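Club Newsletter: Road Racing Section

Changes to the Limley Road Races for the coming season

Members will be aware that the section has been in discussion with the landowners and the highways office over the future of the Limley course. Those discussions have now closed, and the section is able to confirm that the meeting will go ahead next year on a revised circuit. The principal changes are set out in this item. Full supplementary regulations will be sent to all entered riders with their final instructions.

The course

The start and finish remain on the straight below Limley church. From there the course follows the existing road as far as the Ustach crossroads, where riders previously turned left and descended through the farm. That descent will no longer be used. The surface had broken up badly in two places and the inspecting officer was not prepared to pass it for another year. Riders will instead continue straight on, climb to the reservoir wall and rejoin the old course at Kaufmann Corner.

The effect is to remove two slow bends and to add a fast, open section with a blind crest. The section recognises that the crest will be new to everyone, including those who have raced at Limley for many years. All competitors, whatever their experience, will therefore be required to attend one of the two escorted course inspections. A rider who has not signed the inspection sheet will not be permitted to practise. 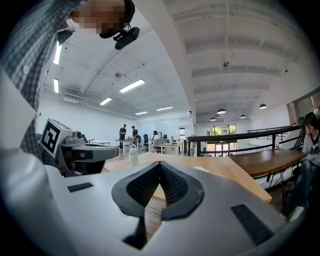
Classes and entries

Five classes will be run. These are Lightweight, Supersport, Senior, Classic up to 1,000 cc, and Newcomers. The Sidecar class has been withdrawn for the coming year only. The number of outfits entered at the last meeting did not justify the road closure time, and the drivers concerned have been written to individually. It is hoped that the class can return once the timetable on the new course has been tried.

Entries open in March. The total across all classes is limited to 155, with reserves taken in order of receipt. Applications should be made on the section's own form and must be accompanied by a copy of the current licence, both sides. Forms received without the licence copy will be returned and will lose their place in the order. Last year the entries secretary spent a great deal of time chasing missing papers, and it has been agreed that this cannot be repeated.

Riders in the Newcomers class must not have started a race on a closed public road before the date of entry. Hill climbs and sprints do not count for this purpose. Where there is doubt, the Clerk of the Course will decide, and that decision will be final.

Race numbers from the previous meeting will be held for their owners until the end of the first fortnight of entries. After that they will be released. Number 15 is not available in any class and will remain out of use.

Paddock arrangements

The paddock moves from the lower field to the hardstanding at the Beltier yard. This has been requested by competitors after successive wet meetings and the section is grateful to the owners for their agreement. The yard is smaller than the field. Each entry will be allotted one pitch, large enough for a van and an awning. Caravans and motorhomes must go to the overflow area across the lane, which will open on the Thursday at noon.

Generators are to be switched off at ten in the evening. Engines may not be run in the paddock before eight in the morning or during the Sunday service in the village. Fuel is to be kept in proper metal containers and a suitable extinguisher must be shown at signing-on. Dogs must be kept on a lead at all times, and bicycles and paddock scooters may not be ridden in the lane while the road is closed.

Technical inspection will take place in the larger of the two sheds at the yard. Machines should be presented clean, with the lower fairing removed, together with helmet, leathers, gloves, boots and back protector. The inspectors have asked that riders do not leave a machine unattended in the queue.

Marshals

The new course is longer and has more field gates opening directly on to it. More marshals will accordingly be needed than at any previous Limley meeting. Members who are able to offer a day, or half a day, are asked to reply to the chief marshal as soon as possible. Training will be given at the clubroom during the spring, covering flags, radio procedure and the first minutes of an incident. Those who attended the training last year need only complete the short refresher.

Posts on the reservoir section can be reached only on foot once the roads have closed. Marshals on those posts will be in position for the whole of each session and should bring food, drink and waterproof clothing. Requests to be placed with a friend or family member will be met where possible.

Spectators

There will be no public access to the outside of the course between the crossroads and Kaufmann Corner. This is a condition of the permit and applies to members, sponsors and photographers alike. Three viewing areas will be marked on the programme map, the best of them on the bank above the start. Programmes will again serve as the admission ticket, and sales from last season's programme amounted to 563 copies, all of which were sold before the first race on the Sunday.

Parking for the public will be in the school field and the field opposite. Drivers are asked to follow the signs and not their navigation equipment, which is likely to direct them on to a closed road.

Residents

A letter has been delivered to every household on the revised course giving the closure times. Any resident who has not received one, or who expects to need access for medical or farming reasons, should contact the section in writing. The roads will be reopened for a period in the middle of each day.

Questions on any of these matters should be put to the Clerk of the Course, Remo Kofler, by post at the clubroom. He will also be present at the next open evening, when a plan of the new course will be on display.

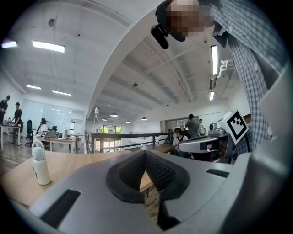 Limley, 18 Dec 2022

The section records its thanks to the parish for the use of the hall during the autumn, and to those members who walked the reservoir road with the inspecting officer in very poor weather. The clubroom will be closed over Christmas and will reopen for the first open evening of the new year. Subscriptions fall due on that evening and may be paid at the door.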